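Open Day at Tritance

My sister drove, so my sister picked the music, and we got to Ornham with two of my niece's songs stuck in our heads and no idea where to park. Tritance had put out a sign, but it only said TRITANCE, with no arrow, as if we might want to know the name of the place we were failing to get into. We went around the block three times. My niece, who is six, announced on each lap that she could see the robots. She could see a dry cleaner.

I should say that I'd signed us up because of the mailer. It came in November, thick paper, a bite taken out of one corner by the dog, and it promised "an afternoon with the machines that will share our homes." I live alone in an apartment with one good chair. I wanted to see what I'd be sharing it with.

Inside there was coffee, and a girl at a folding table handing out stickers, and a big painted banner for something called Villca, which was either the name of the robot or the name of the software or the name of the whole idea. I asked the girl. She said, "Sort of all of it!" and gave me a sticker. I put it on my coat and then worried all afternoon that it would take the fuzz off. (It did.)

The first part was a talk. A man in a very clean sweater stood in front of a screen and told us that Villca had now picked up 3,568 things. He let that sit. My sister leaned over and whispered that she'd done that before breakfast, and the woman in front of us laughed so hard she had to pretend she was coughing. Then he said that of those, 898 had been put down again in the right place, and he was so proud of it, he really was, he had his hand flat on his chest. I did the math on the back of the program and decided not to show anyone.

After the talk they split us up by sticker color. My niece and I were yellow and my sister was green, and she went off with the greens to see the warehouse thing, waving like somebody on a ship. The yellows got the back room.

I had been picturing a person. I know, I know! I'd read the mailer and I'm a grown woman, and I was still picturing something with a face, holding a dish towel maybe. What they had was a hand. Two teal fingers, and by fingers I mean a pair of flat printed pieces with little steps cut into the insides like the edge of a key. My niece said, "It's a lobster," and the young guy running the table said they mostly called it the gripper, but he'd heard lobster before and also salad tongs.

"What's its name, though?" she said.

He thought about it. He had the look of someone who hadn't slept since Tuesday. "Mulov," he said.

"Is that a boy's name or a girl's name?"

"It's the name of the street I used to live on."

She accepted this completely.

The work, as he called it, was blocks. Toy blocks, the kind with studs on top that I have stepped on in every home I've ever been a guest in. They were all over a white table and Mulov was supposed to pick one up and put it someplace else. That was the demonstration. People had driven in from other counties. A man beside me had brought binoculars, and I'm not kidding, he used them, from maybe four feet away.

So the arm came down, very slow. It stopped over a red one. It seemed to be thinking, though the guy said quickly that it wasn't thinking, it was waiting for the picture to come through. Then the fingers came together, so gently, you'd have thought the block was asleep, and they closed on nothing at all. They'd missed by the width of a pencil. Up it went with its nothing, and carried the nothing across the table, and set it down, and let go.

Everybody was very quiet. And then my niece clapped. She clapped like it was the circus, and she said, "Good job, Mulov!" and a couple of the other yellows joined in because what else are you going to do, and the tired young guy turned a color I'd call salmon.

It went again. It missed again. The third time it bumped the block and the block scooted away, and the binoculars man said "Ooh." The fourth time it got it. I want to be clear that I have seen two of my cousins graduate from medical school and I didn't make the noise at either one that I made when that thing came up off the table with a toy in its fingers. I grabbed the sleeve of a total stranger. The stranger was also yelling.

It dropped it about a second later, but still.

They gave us a turn after that. There was a controller, a sort of handle you squeezed, and you could drive Mulov yourself. I'm going to tell you I was good at it, and my niece will tell you something else. What I hadn't expected is how fast you forget you've got hands of your own. I was leaning, and squinting, and sticking out my tongue on one side like my father did when he parallel parked. I wanted a blue one and I couldn't get the blue one. I'd come in too high, or I'd come in sideways and shove it along, and all the while I could have just reached over and picked the thing up. It never crossed my mind. My nose itched and I stood there and let it.

"You're fighting it," the young guy said.

"It's fighting me."

"Try going in slower than you want to."

I went in slower than I wanted to. I went in so slow that the line behind me started having conversations. And I got it! I got the blue one! I carried it over and opened the fingers and it landed on its corner, wobbled, and fell over on its side, and he wrote something down on his clipboard. I asked if that counted. He said he'd count it.

My niece had her turn and picked up a green one on the first try, then a red one, then asked if there was anything harder.

While she was at it I asked him what it was all for, and I meant it nicely. I said I'd had an idea of something that could reach the top shelf or find my glasses. He said sure, that was the idea, someday. He said they'd need to do this another 3,000 times first, this week, and then look at where it went wrong and do it again with the lights moved. He ate a cracker out of his shirt pocket while he told me. He said that at night, when the building was empty, he sometimes stayed and just drove it around with the radio on, not recording or anything. Moving blocks from one side to the other and back.

"That sounds lonely," I said, and then wished I hadn't.

"No," he said. "It's kind of great."

My sister turned up at the door with a tote bag. The greens had gotten tote bags. She said the warehouse thing was a conveyor belt and a very long speech, and what had we done? My niece told her we'd met a lobster named Mulov who was learning and was pretty bad but was trying hard, and that I'd yelled in front of people.

We had to be out by four. They started folding up the chairs in the hall while people were still standing next to them, and the girl at the front was peeling leftover stickers off her own arm. I got my niece into her coat, one sleeve, then the other, then the first one again because it was inside out. Then she said she'd left her hat and I went back for it.

The yellows had all cleared out. The hat was on the windowsill. The young guy was still at his table with his back to me and the radio going, low, some ballgame, and he was squeezing the handle a little at a time. I stood there holding the hat longer than it takes to pick up a hat. He was going in slower than he wanted to.
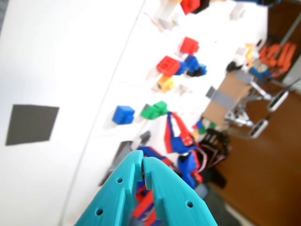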